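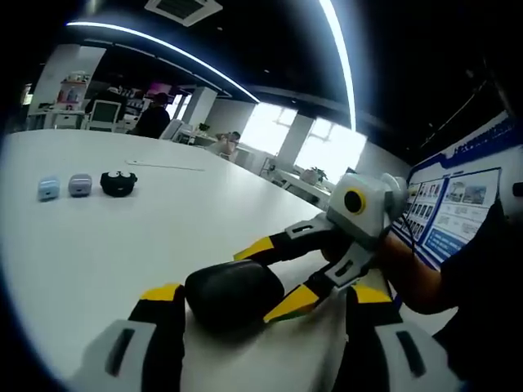
Ticket 251: Poster abstract upload keeps failing (student conference portal)
Opened by: Nisha Prajapati
Status: resolved

Wed 13 June, 9:40
Hi all, me again! I'm trying to get our undergrads' abstracts into the Mollatby portal before registration closes, and two of them just won't go through. I hit submit, the little wheel spins, and then I'm back on the login page with everything blank. Tried two browsers and a different laptop, same thing. The travel award forms went in fine, so I don't think it's my account.

10:15
Tae-yang Seok asked how long the abstracts are. One is 194 words and the other is 251, so both are under the limit (I checked twice, I promise). He also wanted to know if they were pasted from a word processor. Yes, both of them, Greek letters and all.

11:30
Okay, progress! I swapped the beta symbol for the word "beta" in Seul-gi Cheon's abstract and it went straight in. The other one still kicks me out, and there isn't a symbol in it that I can find.

1:05
Found it. The mentor field had a line break after Man-sik Yoon's name, left over from pasting his whole signature. Took it out, hit submit, got the confirmation email. Tae-yang is passing the symbol thing on to the portal people. You can close this one, thanks so much!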